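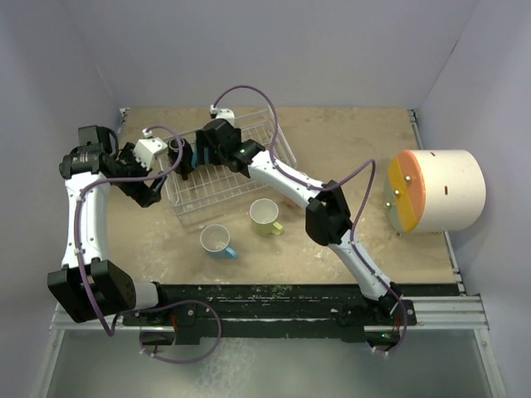
# Pirent Dish Notes

Hello, and welcome! If you've found your way into this folder you're probably looking for the list of kitchen things, or the notes on how we like a dish rack loaded, or you've clicked the wrong link (it happens to me at least once a week). Either way, come on in and have a look around.

Pirent is a small collection of written notes and records on everyday dish handling: mugs, plates, bowls, the wire rack they all end up in, and the many small decisions people make when they put one next to another. It grew out of a shared kitchen in Mostyn, where Lowri Bevan and I kept having the same friendly argument over which way up a mug should go. We still don't agree, and both opinions are in here.

## What's in the folder

- `mugs.csv` has 519 rows, one for each mug we've written up, with its height, its color, the width across the rim and whether the handle fits a whole hand
- `placements.csv` has 1914 rows, each one a single item going into a rack or coming out of it
- `racks.md` covers the 3 wire racks we know well, with the gap between the wires measured by Kerubo Ondieki
- `notes/` is everything that didn't fit in a column, and I'd say it's the best part

The `placements.csv` file uses the same mug names as `mugs.csv`, so you can join the two on `mug_name`. Please watch for trailing spaces in the older rows. I've cleaned up most of them, but Eirlys Parry found a few more on Monday and I expect there are others hiding.

## How we load a rack

Mugs go along the edge where you can get hold of them without reaching over anything. Plates go in the slots, big ones toward the back. Bowls lean, and if a bowl won't lean we lay it face down and write `flat` in the `pose` column. A mug standing upright is `up`, upside down is `down`, and anything you can't make up your mind on is `other` (please add a line in the comment field, even a silly one, I do read them all!).

Dark mugs deserve a word of their own. Chaimae Morsy noticed that we kept writing "black" for mugs that were navy or a very deep brown, so the color column now accepts plain `dark`. Use it freely. If you're squinting at the thing and holding it up to the window, it's `dark`.

## Things to know before you use it

The mugs lean heavily toward the straight-sided sort with one handle. We have very few teacups and hardly any glasses, and the cutlery basket is left out completely. Weights are in grams and stop at 600, as far as the little kitchen scale goes, so anything heavier has a blank there. A blank doesn't mean zero.

Some rim measurements from the first batch were taken across the outside and later ones across the inside. The `rim_side` column says which, and where it says `unknown`, I'm sorry, that was me.

## Adding your own

Copy `template.csv`, fill in what you can and send it to Meinir Bowen, who looks after the Brurkthorpe copy and merges things in when she has an afternoon free. Half-filled sheets are fine. Please keep your mug names short and lowercase, and have a quick search first, as we already have four called `bigblue`.

## Still to do

- [ ] rename the `bigblue` mugs
- [ ] measure the feet on the second rack
- [ ] ask Lowri for her page on saucers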